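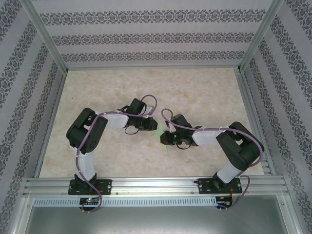

Two-Armed Robots Draw a Crowd at Hellosum Open Day

VERGARA — Visitors filled the ground floor of the Hellosum workshop building in July for the robotics group's open day, the second it has held since moving to the old printing plant on the east side of town. The group counted 773 people through the door between 10 a.m. and 4 p.m.

Most of them ended up at the same spot, a row of aluminum-framed enclosures along the north wall where pairs of small robot arms are taught to do simple jobs with their hands. The arms are white and black, bolted side by side to a rail at the front of each enclosure, with a gripper on the end of each one. Purple cables run along them and drop down past the rail. In the enclosure nearest the entrance, the walls are papered in pale lavender-gray with dark bands of an old-fashioned damask-like pattern, and the floor is a beige panel with a marble look.

The wallpaper got more questions than anything else, according to staff at the information table. Hellosum papers its enclosures in different patterns so that the arms learn to work in front of more than one background. A robot that has only practiced against a plain white wall can have trouble when it is moved to a room with curtains or a bookcase behind the table. The papers are changed every few weeks, and visitors were invited to vote for the next one from a board of samples. A green stripe won, with a print of lemons close behind.

The main demonstration was a handover. One arm picks up a small object, brings it to the middle of the enclosure and holds it out, and the other arm takes it. Staff ran it on the hour and the half hour. It is a hard job for a robot, they told the crowd, because the two grippers have to meet in a small space and one has to let go only after the other has a firm hold. The arms start from a position with their grippers facing each other a short distance apart, and each attempt begins from there.

During the 11 a.m. session, the pair completed the handover on 38 tries and dropped the object on two. The drops were both with a strip of soft cloth, which folded over as the second gripper closed. Harder objects, such as a wooden block and a bottle cap, went across without trouble. Staff did not hide the misses and replayed both of them on a monitor at the side, pointing out the moment the first gripper opened too soon.

In the afternoon, visitors could try guiding the arms themselves. Each person sat at a desk with a pair of hand controllers and had two minutes to move a block from one side of the enclosure to the other. The wait for a turn reached 40 minutes by early afternoon, and the desk was kept open past closing time so that everyone already in line could finish. Children under eight took part with an adult holding one controller. Several families went through twice.

Turns at the desk were recorded only if the visitor signed a form, and the form was optional. Hellosum plans to use the recordings to compare how beginners and trained operators move the arms. The group said that beginners tend to pause above an object before reaching for it, while trained operators come in from the side in one motion. No video of visitors' faces was kept.

The arms and their control boards are supplied by Stindo, which had a repair bench set up next to the demonstrations. Staff there took a joint apart and put it back together several times over the course of the day, and answered questions about wear. The part that gives out first is the cable, they said, where it bends around the joint. A length of worn cable was passed around so people could see where the outer cover had split. The company recommends leaving some slack at each joint and checking it at the start of every shift.

A second room was given over to Zutell, a warehouse sorting project that shares the building. It had no live robots on show this year. Visitors saw a conveyor section, a wall of bins and a short film about how packages are read and routed. The project expects to have a working sorting line in place by the next open day, and a sign-up sheet was out for local businesses interested in sending test packages.

Not everyone came for the machines. The Vergara adult learning center had a table by the stairs with information on its evening course in basic electronics, which starts in the fall and covers soldering, wiring and reading a circuit diagram. No experience is needed. Half the places were taken before the end of the day, and the center is looking at adding a second section if it can find an instructor. Fees are the same as last year.

Questions from the floor at the noon talk were mostly about jobs. Hellosum said it has no plans to sell the two-armed setup and that the work is aimed at kitchens, laundries and small workshops, where the tasks change too often for the kind of robot used in car plants. Asked when such a robot might be ready to fold a basket of towels without help, the group declined to give a year. It did say that cloth remains the hardest material it works with — harder than glass, which surprised some in the audience — and that most of the coming year will be spent on it.

One visitor asked whether the arms ever run overnight. They do not. The building's rules call for a person in the room whenever an arm is powered, and the group said it would keep to that even if the rules changed.

Parking was a problem for part of the day. The lot beside the building was full by 11 a.m., and cars were sent to the lot behind the library, a ten-minute walk away. A shuttle is being considered for next time. The elevator was also out of service from late morning, but all of the demonstrations were on the ground floor and none had to be moved.

The demonstration area is open to school groups on weekday mornings during the school year. Groups are limited to one class at a time, and teachers should book at least three weeks ahead. Each visit lasts 90 minutes and includes a handover demonstration, a turn at the controllers for every student and a stop at the repair bench when Stindo staff are in the building. There is no charge. Closed shoes are required, and long hair must be tied back at the controller desk.

Slides from the noon talk are available at the front desk on request. Items left behind at the open day, including a child's blue raincoat and a set of keys, are being held there until the end of the month.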